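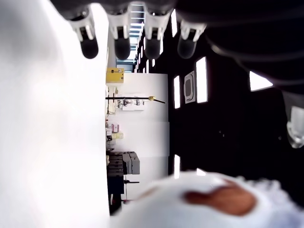 Forum > Robotique et automatismes > Sorties, salons, visites

Sujet : Portes ouvertes chez Jirarau, vos retours ?

pignon_fou
Bon, j'y suis allé dimanche avec mon fils et je suis encore un peu dedans, alors je vous raconte en vrac ! On est arrivés à 9 h 30, il y avait déjà la queue pour les badges. L'accueil est sympa, café correct, et on part par petits groupes avec quelqu'un de l'équipe. La nôtre s'appelait Adanech Shiferaw, elle s'occupe de la préhension et elle répond à tout, même aux questions de gamin (« est-ce qu'il peut se gratter le nez ? »).
Le gros morceau, c'est la main Kura. Quatre doigts, des segments blancs, des bouts noirs arrondis, et ils la font travailler sur du mou. Ça m'a fait plaisir, j'en ai ma claque des démos avec des cubes en bois. Le mou, ça s'écrase, ça glisse, ça change de forme quand on le touche -- bref, tout ce qui fait rater une prise.
Je mets deux photos prises sur place, vous me direz.

Lulu_du_42
Merci pour le retour ! J'y étais aussi, mais l'après-midi, et je suis nettement moins emballée. Dans notre groupe on a attendu 72 minutes avant de voir bouger quoi que ce soit. Je les ai comptées, j'avais mal aux pieds. Et une fois devant, on avait droit à trois essais et au suivant. Sur les trois, un raté franc : la peluche par terre. Pour une boîte qui parle d'industrialiser, je trouve ça léger.

pignon_fou
Ah oui, si tu y étais l'après-midi, je comprends. Le matin c'était beaucoup plus fluide. On a eu des ratés nous aussi, mais Adanech les commentait au lieu de passer vite à autre chose, et c'est là que j'ai appris le plus. Elle nous a montré leur journal d'essais : 1 882 prises enregistrées depuis avril, avec les échecs notés à côté et la cause quand ils la connaissent. Quand ils ne savent pas, ils écrivent « ? ». J'ai adoré le « ? ».

vieux_automate
Je vais faire mon rabat-joie habituel. J'ai passé ma carrière sur des lignes de conditionnement, et pour du textile souple on mettait une ventouse ou des aiguilles, et ça tournait. Quatre doigts articulés, ça fait combien de pièces à changer par an ? La visite de Whiteley, l'an dernier, c'était moins spectaculaire, mais on voyait une vraie cellule, avec une vraie cadence au compteur.

Lulu_du_42
+1 pour Whiteley. Par contre c'était derrière une vitre et on n'entendait rien de ce que disait le guide, faut pas embellir non plus.

pignon_fou
@vieux_automate je te suis sur la cadence, ils n'en ont donné aucune, et quand quelqu'un a demandé le prix il y a eu un petit silence. Mais une ventouse sur de la fourrure toute duveteuse, je demande à voir. Et les aiguilles, sur un produit que tu vends en rayon... bof, non ? Là le doigt vient s'appuyer dans les poils sans rien percer. De près, c'est ce contact-là que je trouve intéressant, plus que la main entière : 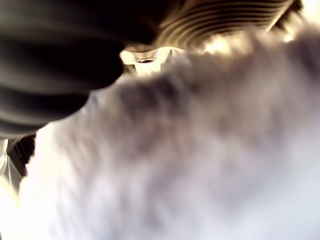
Comment la main sait-elle qu'elle serre assez un objet aussi mou ?

D'après ce qu'on nous a expliqué pendant la visite, elle surveille l'effort dans chaque doigt : dès qu'il monte, elle ralentit la fermeture, puis elle soulève un tout petit peu pour vérifier que rien ne glisse avant d'y aller pour de bon.

kikouette
Coucou, je débarque, je prépare un BTS et j'hésite à faire la route. C'est accessible quand on débute ou c'est un truc d'ingénieurs ?

pignon_fou
Fonce ! Mon fils est au collège et il a suivi presque tout. Il y a un moment un peu aride sur l'étalonnage (j'ai décroché avant lui, c'est dire), mais à part ça c'est très concret, et on peut poser des questions tout du long. Prévois des chaussures fermées, ils sont stricts à l'entrée.

Lulu_du_42
Et vas-y le matin !! Sérieusement. L'après-midi on était beaucoup trop, quelqu'un à l'accueil parlait d'environ 600 inscrits sur la journée. Si tu es au troisième rang, tu vois surtout des nuques.

vieux_automate
Pour un BTS, je conseillerais plutôt Cendcombe. Atelier plus petit, mais ils ouvrent les armoires électriques et ils te laissent regarder le câblage. On apprend plus dans une armoire bien rangée que devant une peluche.

kikouette
Pourquoi pas les deux ? :) Il faut réserver chez Cendcombe ?

vieux_automate
Oui, par téléphone. Et ils décrochent une fois sur deux, insiste.

pignon_fou
Je retire rien sur Jirarau mais ok pour Cendcombe, je connais pas, ça me tente. @vieux_automate, si tu y retournes fais signe, on pourrait covoiturer -- et tu m'expliqueras tes aiguilles en route.

vieux_automate
Volontiers. Mais je conduis, et c'est moi qui choisis la radio.

Lulu_du_42
Petite correction à mon premier message : j'ai retrouvé mes notes, c'était deux ratés sur trois, le deuxième ils l'ont rattrapé à la main. Je maintiens donc mon avis, en un peu pire. J'y retournerai quand même le jour où ils afficheront une cadence.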